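Open Day at the Claruta Table Works, Dollberg

I have wanted to see the inside of this place for years, and in April they finally opened the doors to anyone who cared to walk up the hill.
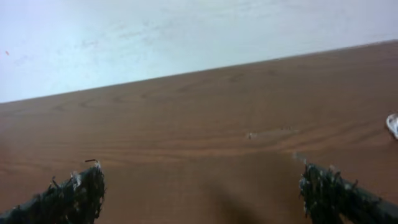
Brown tabletop with a light reddish tint and plenty of grain, against a pale wall.

We started in the board store, which smells wonderful (sawdust, wax and a little bit of coffee from the office next door). They keep nearly 600 boards in there, stacked with thin sticks between them so the air can get through, and our guide let us pull a few out and guess the wood. I got two right out of five and was very pleased with myself!

Then on to the sanding room. I could have stayed there all morning. You run your palm over a top after the first pass and think it's smooth, and then they hand you one that has been through the last pass and you feel silly. The color changes too — a dull brown board warms right up once the oil goes on, and the grain lines come forward. I kept tilting my head to catch the light on them.

The shop makes 88 tables in a good month, most of them for cafes and schools, plus a small run called the Peren with rounded corners. I sat at one in the lunch room and did not want to get up.

Bring shoes you don't mind getting dusty. Parking is on the Katiyar side, past the bridge, and it fills up by ten. Soup and bread were free, and the offcuts bin by the exit was a dollar a piece. I came home with four.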